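3.2 Where people put their screens

I went into this part of the study thinking we'd get tidy answers about desks, and we didn't, so bear with me. Cyprian Sikora and I sent the Castby questionnaire to 692 people who work at a desk by a window, and what most of them wanted to tell us about was glare (pages of it, in some cases!). One person at Jayasinghe had turned her whole desk round in August and was still cross about it.

So we started visiting. I looked at 64 desks myself, which was far more fun than the spreadsheet, and I kept seeing the same sort of corner: a bright window, a dark screen set at an angle, something with buttons within reach and a shelf with a label on it.
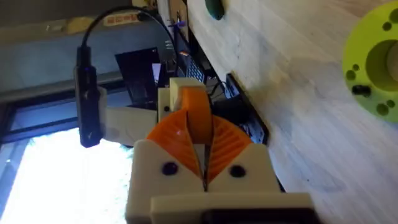
Figure 4. Desk corner with window, angled monitor and keypad-like device.

People nearly always told me they'd chosen the angle themselves, then a minute later they'd say the cable only reached that far. I'd count both as true. Crisanto Quiambao reads the same interviews differently and puts more weight on the shelf, as things that live up there tend to stay for years while the screen gets nudged about every week or so. We argued over this for most of the spring and have left both readings in (see 3.4).

Labels I'll come back to. The older ones were often hard to read, and their owners mostly knew what they said anyway.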